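Eilidh Dunbar closed the supper club in Narnosmont in March and says she'd do it again tomorrow. Too many covers, not enough kitchen. "I was doing 716 plates a month out of one oven. One! My knees were gone."

Now she writes recipes, mostly soups, mostly cheap. The newsletter has 2,504 readers and she answers nearly all of them, usually before 6 a.m.
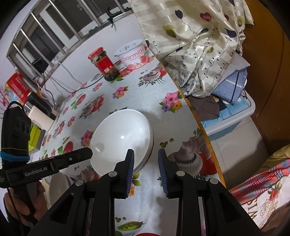 White bowl, floral oilcloth.

What does she cook for herself? Barley. Leeks. Whatever is left on Thursdays-before-payday, as she puts it. "People want a trick. Salt it earlier, thats the trick."

A book is coming from Vidon, a small press, edited by Finlay Lindsay. They fight about headnotes. "Finlay cuts my stories — all of them — and then asks why its so short."

Would she open another place? Long pause. More tea. "Ask me after the book. Maybe lunches only."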